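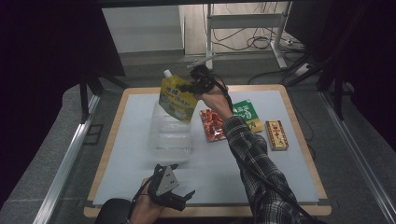
Pouch over the clear bin, packing bench.

Budget note, quick one. Kurum quoted 900 a pair for hand grippers, Dufour 523 but no spare fingers. Need nine pairs by September.
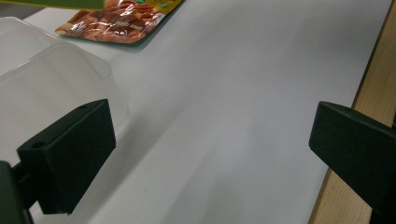 Fingers open, snack pack by the container.

Spare pads, cables and mounts go on a seperate line please. Flerka wants 100 up front for

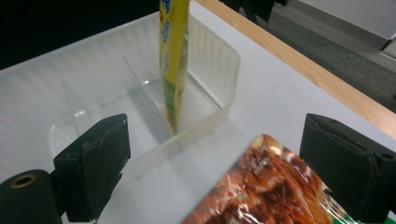
shipping, still arguing that. Brellis pays for the benches, not us.

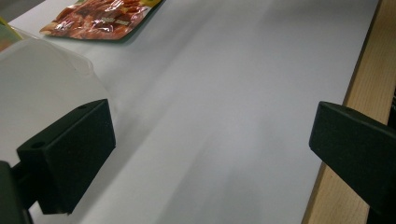
White work surface, meat pack at the back.

Numbers to the office asap, even rough ones are ok.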